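Squad Retention and Contract Length in the Clatham Rugby League
Student project report, Ronaldo Honorato and Roos De Graaf

1. Aim
The project tests whether clubs that re-sign players early keep more of them over 3 seasons. The data set covers contract notices from Dunach, Bezerra and Kondesura.
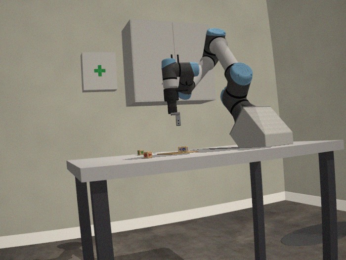 Each notice was coded by position, age at signing and months left on the old deal. Loan moves and short-term injury cover were left out. Where a club gave no end date, the entry was marked open and dropped from the length figures. 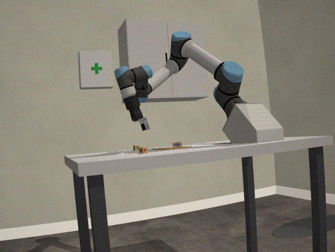

2. Method

Players were split into two groups at age 20. Retention was scored at the close of each season – a player released in October counted as lost for the next year. Forwards and backs were scored separately. 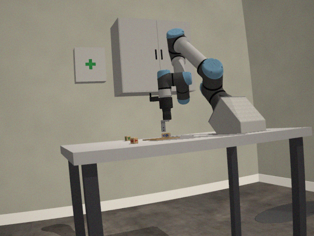 Figure 3. Simulated arm on its pedestal, gripper pointing down.

Dunach had the highest retention among forwards. Bezerra signed backs to longer deals but released up to 30 percent of them before the final year. Kondesura changed coach during the period, so its results are reported apart.
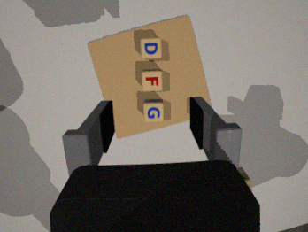
Option years were the main source of error. Two coders disagreed on whether a club option extends a deal – the shorter reading was used throughout.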